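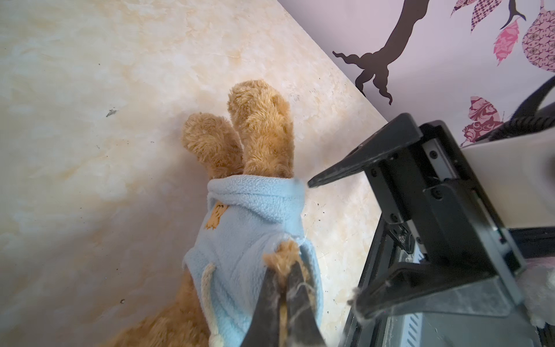 Wrist view with the fingers closed on a tuft of tan fur. The second gripper is at the right, near the blue fleece hoodie.

Hirlow: handling soft toys with two arms
Gallery and notes from the Todbridge bench

Hirlow is a small study at Todbridge on how a two-armed robot can pick up, turn and set down soft toys, including toys that wear clothes. Most of our earlier work used boxes and bottles, where the outline seen by the camera is also the surface the fingers will touch. With long fur the two can be well over a centimetre apart. This page gives the wrist view from one of the toy tasks, with notes on the method and on what we have found up to April.

The toys
The set has 28 toys. They were chosen to cover short pile, long pile, smooth fabric and knitted wool, and 6 of them are dressed. Clothes matter to us for a practical reason. A hood or a sleeve will move over the body underneath it, so a hold on the cloth can look firm to the camera while the toy itself slides.

The method
We call it the Gonon hold, after the name of the code folder it started in. The first arm closes on fur or cloth and stays put. The second arm comes in from the side and stops short of contact. Both arms then wait while the controller compares the two wrist views and picks a contact point for the second arm. Only the second arm moves after that, until it has its own hold.
The first grip does not have to be a good one. It has to keep the toy from rolling or sliding when the other fingers press on it. A pinch of fur is often enough for this on a flat table, and it leaves the body of the toy free for the second arm. Lifting on a pinch of fur alone is not allowed in the controller.

Finger closing
Closing speed is cut by half once the motor current rises. On long pile the rise comes late and is hard to tell from friction in the mechanism, so we also use the wrist camera. If the fur between the tips moves with the fingers during a small test tug of 6 mm, the hold is counted as made. If it stays where it is, the fingers open and try again a little lower.

Wrist view
The wrist camera is used in training and during the run. Its picture is taken up mostly by the toy and the fingers, and the background is left in. We tried masking out the wall and the table and it made no difference to the score, so the step was dropped. Changes of table did make a difference. Veined and speckled surfaces gave more false contact points than plain ones, mostly on small dark marks close to the toy.

Lint
Fur toys shed, and fibres build up on the finger tips. We compared runs with cleaned fingers against runs where the fingers were left alone for a whole session. The hold itself was not much affected. The tug test was, as loose fibres on the fingers move with them and can be read as a hold on the toy. We now show the network views of linty fingers in training, and the tips are wiped at the start of each session.

Demonstrations
Training used 108 demonstrations, all driven by hand with both arms. Demonstrations where the operator let go and tried again were kept. An earlier version left them out, and the robot then had no way to deal with a missed pinch: it carried on as if it had the toy.

Results so far
Each toy gets 40 attempts. Short pile and smooth fabric are the easiest. Long pile is close behind with the two-arm method and a good way behind with one arm. Dressed toys are the weakest group. The common fault is that the second arm takes hold of loose cloth at the hood or hem, and the toy turns inside the garment during the lift. Cords and drawstrings cause a smaller number of failures, usually by getting between the tips before they close.
A full table by toy will go up with the written report.

Sukprasert baseline
For comparison we ran the Sukprasert planner, our older one-arm planner, on the same toys. It treats the outside of the fur as solid and tends to close too high, so it comes away with nothing on the long-pile toys. On knitted wool the two methods score much the same, and the older one is quicker.

Next
Work on the dressed toys continues, with a second tug test on the cloth before the lift. We also want to try the method on towels and cushions with the same fingers.

Text and photograph: Hirlow project, Todbridge
Back to all galleries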